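Setting and Clearing a Small Table: Report on Our Course Project
Jérémie Riviere, group Hapeta
13 November 2025

1. Purpose of the work

In this project we studied how people arrange dishes for a simple meal when the table is small. The subject came from the shared dining room in our residence, Plorkby, where the students complain that the tables feel crowded even if only one person is eating. We wanted to learn which arrangement makes a meal comfortable and which one makes the clearing faster.

2. Method

We asked 38 students to answer a short questionnaire. After this, 8 of them came to set a place for one person. Every participant received the same kind of things: a plate, a bowl, a mug, a spoon and a fork. They were free to put them where they wanted. We noted the order in which the things were placed and then the order in which they were removed.

We did not give a tablecloth. In our first test the cloth moved when a plate was pulled, and this disturbed the results.

3. Observations

Most participants began with the plate and put the bowl on it, because this saves space. The spoon and the fork were usually placed together on one side. In the books about table setting the fork is on the left of the plate, but our participants did not follow this rule very often.

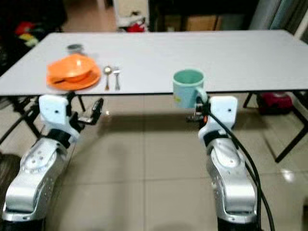 Figure 1. Folding table with orange plate and bowl, spoon and fork to the right of the plate, and a mint-green mug near the front edge.

The position of the mug was the most difficult question. When it stands near the front edge it is easy to take, but it can also be pushed down by an elbow. Figure 1 shows such a position, with the mug slightly over the edge. Several participants told us that at home they keep the mug behind the plate.

For the clearing, the mug was often the first thing to leave the table. The spoon and fork were put into the bowl, and the plate and bowl were carried together.

4. Limits

Our group of participants was small and all of them live in the same building. We also used only one meal type. In the next part of the course we would like to repeat the work with two people at the same table.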